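Print this page | E-mail this page

Progress report to the Hollis Fund, 24th May

Dear Ms. Tindall,

Since February our office in Sturnmont has collected 1,168 signatures for the petition on medical cannabis access. We also held 10 public meetings, one more than planned, and 113 patients filled in the survey on pharmacy costs.

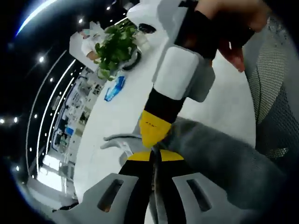

The meeting with the health ministry is delayed again - they ask for a shorter version of our draft rules on home growing. I have rewritten the part on licenses and it has now 11 pages. The Drirari translation is still missing.

We request to move the rest of the travel money to printing.

With kind regards,
Afonso Patrício

This site uses cookies. Accept | Read more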